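Magazine > Work & Town > Features

February | By the Features Desk

The Glorious Return of the Afternoon Break

At ten minutes to three on a Thursday, a woman on the second floor of the old Hiebert Building stands up, stretches, and knocks twice on the file cabinet next to her desk. That's it. That's the signal. Within a minute most of the floor is on its feet, and I'm being asked whether I take milk in my tea.

I had come to Collov to write about something else entirely (parking, if you must know), and I left with a notebook full of break times. This town is crazy about its afternoon break! The bank has one. The print shop has one. The two women who run the seed store on Mill Street lock the front door for theirs and hang up a card that says "Back when the pot's empty," and their customers just wait on the bench outside, or get invited in.

Collov has roughly 4,000 people, and for most of the last century a good share of them worked at the Hiebert glove factory. A whistle blew for the break at a quarter to three and again at three. When the factory closed, the whistle went with it, and so, little by little, did the break. People got desk jobs. They ate at the keyboard, then drank coffee at the keyboard, and by the time I was starting out in offices like these, getting up for no reason felt like something you had to hide.

Then Zulance moved in. It's a small insurance office, 35 people, and it took the floor where the cutting tables used to be. Some of the staff had parents who had worked in that same room. One of them brought in a photo of the cutters on their break, sitting along the windowsill with their shoes off, and taped it up by the coffee machine. I've seen it. They look like they're having the best time.

The first few breaks were just four or five people and a bag of oranges. Then somebody's sister at the bank heard about it, and the print shop heard from the bank.

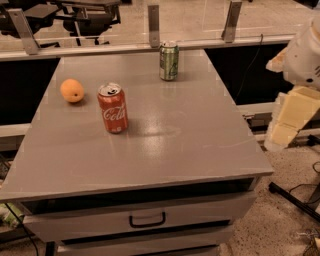
It would all fall apart the minute anyone put it on a calendar, according to Tanner Chisholm. Once there's an invitation you have to accept or decline, and then it's a meeting with cookies, and he would rather skip the cookies than go to one more meeting.

I love that, and I think he's right. I sat in on breaks at six different workplaces and the ones that had been organized from above were the stiff ones. There was one with a sign-up sheet. People stood in a ring and talked about the projects they'd been talking about all morning. At the print shop, on the other hand, I got a full account of how to bring a half-dead fig tree through the winter, a fight over the best route to the lake, and a really beautiful impression of a goose.

What you eat hardly matters, though everyone has opinions. Fruit is big right now. Soda has its loyal fans, and there's a group at the bank that does nothing but toast. The seed store serves a caraway cake so dense it has a nickname, the Driller, and I'm told you get used to it by your third slice. I had two and I'm still thinking about them.

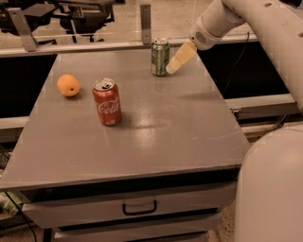

The other thing the good breaks share is an ending. Fifteen minutes was the factory rule, and fifteen minutes is what most of Collov still does, even the people who never heard the whistle. I'd expected that to feel rushed. It's the opposite – you know it's short, so you get right to the good stuff. Nobody at the bank opens with the weather. They have a quarter of an hour and there's a story about a brother-in-law to get through.

And the phones stay behind! I didn't see a rule about it anywhere. I asked at the seed store and got a puzzled look, as if I'd asked why they didn't bring their lawn mowers.

The old whistle, by the way, still exists. It's in a glass case at the library, along with the shift book, open to a page with 136 names on it in brown ink. The librarian let me hold the book for a while. Then she checked the clock, took it back very gently, and asked if I wanted to come sit down with the rest of them. It was a quarter to three.

Contact the magazine | © All rights reserved | Back to top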